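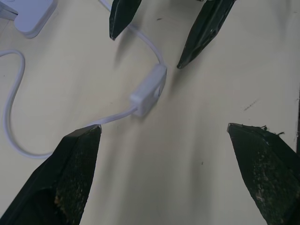
Fulvio Galli: Price the fingers before you price the arms. The arms will outlive your interest in them.

How much should I set aside for consumables and spares on a two-arm bench?

switchmonday
Posted in Hardware & Budgets, December

I have to hand in an equipment plan for our second tabletop bench and I'd like it to be less of a fairy tale than the one I handed in for the first. The job is small household stuff: cords, plugs, inline switches, a desk lamp, whatever fits on a table. Two arms, a gripper on each, a small camera at each wrist.

What I have so far, arms not included (those come out of a different pot, thank heaven):

Grippers, quote from Nägeli: 3000
Same grippers, quote from Irkel: 3022
Spare fingers and pads: 519
Everything else: a line that says "misc."

My boss has circled "misc." and drawn a question mark next to it. It's a big question mark.

So: is 519 a sensible figure for a year of fingers and pads if the work is mostly thin cable and hard plastic? And does anybody have an opinion on paying the extra 22 for Irkel? The only difference I can find on paper is that their quote spells our name right.

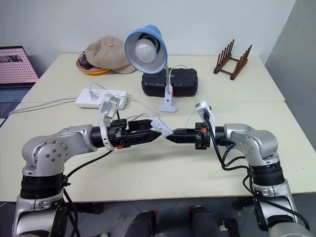
Both grippers at the inline switch, desk lamp behind.

Fulvio Galli

I'd worry less about the 22 and more about what each of them charges for one finger, singly, in the middle of a project. Ask both. Ask for the price in writing and the lead time in writing, and ask whether pads can be bought without the finger they're glued to. Some sellers look at you as if you'd asked for half an egg.

On the 519: you can't judge it until you know what it buys. I would plan on replacing pads on a schedule and fingers when they get bent or chewed, and keep one full set in a drawer from day one. Cord work is mostly pinching, and pinching is all pad. Write down the date every time you change one. After a few months you'll have your own figure, which will be better than mine.

Then break up "misc." before your boss does. Mine would read:

Camera brackets, spare (they stick out, they get knocked)
Cables for the wrist cameras, plus ties to keep them off the joints
Power strip
The objects themselves

That last one always gets left off. Lamps and switches wear out too, and if you want the same model of switch in June, buy it now.

grallel_user_2

We got ours from Grallel, works fine. No idea what pads cost, someone else orders them.

Kundum

Agree with Fulvio on the drawer. I'd add table space to the plan. People price the arms for the reach they need and then order a table the size of the arms, so the laptop ends up on a chair.

Also put in a line for your own hours. Setting up the second bench took us longer than the first, as everyone was now confident.

switchmonday

Thanks. Asked both about single fingers. Irkel answered the same afternoon with a price list, Nägeli sent me the brochure again. I'm going with the 3022 and have renamed "misc." to "brackets, cables, lamps." The question mark is still there but it's in pencil now.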